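Search this site Search
Menu

Open day at the Novum building: notes on the tabletop arm 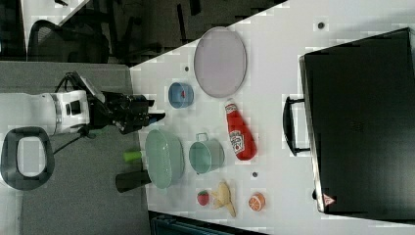

I spent most of Saturday at the Novum open day, which had three rooms of automation and one of people selling cable trays. I had gone for the palletizing cell. The line for it was long, so I started with the kitchen-items station run by Orero and stayed there until after lunch. These are my notes, lightly cleaned up.

The task is pick and place from an unsorted table. The operator types a short request, such as "strawberry in the pot," and the arm plans and runs it. There are no fixtures and no marked positions. Between runs a member of the staff moves things around by hand, and visitors were allowed to do this too, which I did several times.

The policy was trained on 4000 teleoperated episodes, recorded over one summer in two offices. According to the handout, 100 of those were thrown out for bad time sync between the camera and the joint encoders. I asked how they found the bad ones. They plot gripper width against the image timestamps and look for an offset. Somebody checks the plots by eye.

Results first. I logged the requests I watched from start to finish, and the arm completed almost 70 percent of them without a retry. The company's own figure was higher, but they count a second attempt as a success and I do not. Both are defensible if you say which one you are using.

Failures fell into a few groups:

Round items. The strawberry is small and hard and the fingertips are flat. If the grasp is off center, it squirts out sideways. The approach was usually good and the closing motion was too fast. Slower closing would cost maybe a second per pick.

Bottle on its side. A ketchup bottle is wide in one direction and narrow in the other. The arm picked the right axis most of the time. When it did not, the fingers came down on the flat of the bottle, the force limit tripped, and it backed off cleanly. I liked the backing off more than most of the successes.

Thin rims. The plate was the worst object by a wide margin. With a rim that low there is very little to get a finger under. They do not include the plate in the scored set, and said so when asked.

Handles. Grasping the colander by its handle worked. Carrying it did not always work, as the load sits well away from the grip and the thing rotates. A wrist torque estimate would catch this. They have the signal and are not using it yet.

Cycle time was 4 seconds for the easy picks, measured with my phone from first motion to release. Planning time before motion was longer and varied more. The inference box was under the table and fairly loud.

On the software side, they run the Vishwakarma controller for the low-level loop and their own code above it. I used an older release of Vishwakarma at work and gave up on its logging. The current one writes a single file per run with everything on one clock. That alone would have saved me a month.

I did get to the palletizing cell at 3 p.m. It is a Rimasex unit, fully fenced, and it stacks boxes. It did not drop any while I was there. There is less to write down about a machine that has one job and the right tooling for it, and I will cover the vacuum gripper separately once I have the data sheet.

Two things I forgot to ask at the Orero table: how often they recalibrate the camera, and whether the training set has any runs under daylight. If you were there and know, leave a comment.

6 comments
Share 11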